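Trinlow Table Set: README

What's in here

Trinlow is a set of 1,711 short clips about keeping a table presentable. The table is up on the mezzanine, it has a wooden top, and it has been wiped more often than any table its size deserves. On it live some small flower arrangements, which get picked up, wiped under, put back, and picked up again. If you came for drama, try the kitchen set.

The clips come in 2 parts, "flowers" and "cloth". Each clip has one line of text saying what was supposed to be going on. The lines were written by whoever did the tidying, so spelling is a matter of mood. "Vase" and "pot" are used correctly most of the time. "Arrange nicely" shows up as an instruction and we never agreed on what it meant.

Flowers and cloth, up by the railing: 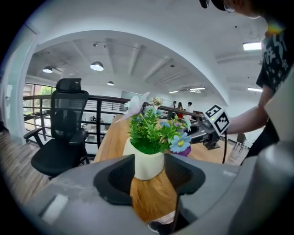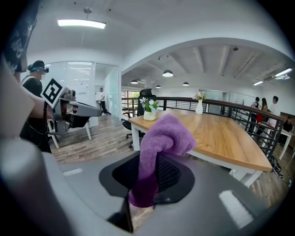

Labels

There are 11 activity labels. The ones you'll meet most are lift, set down, wipe, fold, and straighten. Straighten covers everything from turning a pot a little to moving it clear across the table because somebody preferred it there. We tried splitting it into straighten and relocate, argued through most of a Monday, and put it back.

Wipe means cloth on wood. Wiping a pot is also wipe. Wiping a leaf is labeled dust, and if you think that's fussy you should have seen the first draft.

Folders

flowers/ has the clips with pots and vases
cloth/ has the wiping and folding
notes/ has the text lines, one file per clip
leftovers/ has 3 clips that fit nowhere, kept out of stubbornness

Known problems

The flowers don't need water. The early notes say "water the plant" anyway, and those clips show no watering. Search for "water" and drop them if this bothers you.

Fold is loosely defined. A cloth bunched up with conviction was sometimes counted as folded in the first batch. Vomine, who handled the second labeling pass, were stricter, so the 2 batches don't agree.

Chairs drift. Don't use them as landmarks.

Versions

The September release fixed the file names. The one before it, built with Cukonari's old export script, put spaces in all of them and broke everybody's loaders, ours included. Please delete it if you still have a copy.

Use

Free for research and teaching. Cite it as the Trinlow Table Set, Karamanlidis Lab. Corrections to the labels are welcome, except on the subject of straighten.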